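November, late evening

Second full day on the frame job at Bolata. I drove the arms from just after lunch and Ronaldo Araújo kept the log.

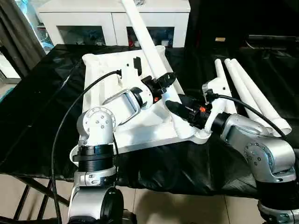
We had agreed on 59 episodes before stopping and we got there a little before seven. I threw out 8. In most of those I let the left gripper close too early and then had to back off, and I don't want the model learning my hesitation. Ronaldo would have kept two of them. He thinks some recoveries are useful. We left it open and put them in a separate folder.

The total for the task is now 162. Didemus, the pick-and-place set from the spring, ended at 2,509, so this is still small, but each episode here runs much longer and needs both hands the whole way through.

The brackets are harder than the tubes. Holding one against a corner while the other arm is busy makes my right shoulder ache, and by the end I was gripping the controls too tightly. Tomorrow I'll switch with Ronaldo every half hour.

Trudoswood called about the next batch of printed parts. They are late again – end of the month now. I moved the tubes to different starting spots between runs so the set doesn't get too uniform, and wrote that down for Conceição, who starts training on it next week.

Missed dinner. Ate toast. Need to label the afternoon files before I forget which ones had the slow start.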